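How I catch up on a long-running series before the new season starts

Every September the same thing happens to me. A show I dropped years ago comes back, everyone at work is suddenly talking about it, and I can't remember who shot whom. This year it was Promby, which has 7 seasons behind it, and I had four weeks. I managed it with evenings to spare, so this is how I went about it.

First, write down what you remember. I mean it, get a bit of paper and do it before you look anything up! I had the detective's sister, the fire at the boatyard and something about a forged will (wrong show, as I found out later). Whatever's missing from your list is where you need to start watching.

Next, find a decent episode guide. You want one that marks the episodes which move the main story along. I used a fan guide by Drahomíra Šindelář, who has written 3,000 words on season two alone and hides the big spoilers at the bottom of each page. Read only the entry for the episode you're about to watch – I skipped ahead once and ruined the Dumard twist for myself.
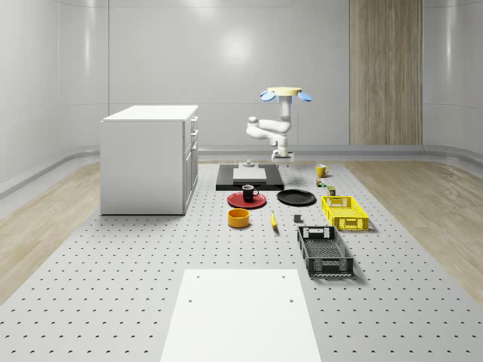
Then pick your episodes. I allow myself eight per season at most, and I always include the first and the last. Anything with a guest villain who never returns can go, unless you love the actor. The courtroom two-parter in season four looks skippable, but keep it in, as Inspector Ansah's whole grudge begins there.

Set a stopping time too. Mine is half past ten, and I turn off autoplay before I sit down, otherwise it's one in the morning and I've taken nothing in.

Leave the last full season until the final week and watch all of it, in order, no skipping. Those are the names and faces the new episodes will throw at you without any explanation. If you've run out of time, the "previously on" bits at the start of each episode will get you through a surprising amount, and you can always go back for the rest at Christmas.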